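Water for Wildlife in a Dry Summer: Tips for the Yard

Small animals suffer quickly when creeks and ditches dry out. A few household items are enough to help. 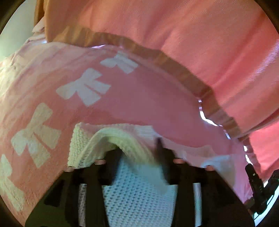

Sigita Kuusk wrote that the toads in her yard ignored a deep bowl for weeks and came to a plant saucer the first night she set it out. Shallow is best. Keep the water under 3 inches and put a flat stone in the middle so bees and young birds can climb out.

Set the dish in shade, near a shrub but not under it. Cats hide under shrubs.

Change the water every morning. Scrub the dish twice a week with a stiff brush and hot water, no soap. If there is green film, use one part white vinegar to nine parts water, then rinse well.

Bigger visitors such as deer will tip a light dish. An old enamel roasting pan with a brick in it stays put.

Cover rain barrels with window screen held down by a bungee cord. Squirrels fall in and drown.

Don't put out milk for hedgehogs or any other animal. It upsets their stomachs.

In December, bring clay saucers inside before they crack and switch to a rubber feed pan. Ice pops out of it when you step on the rim.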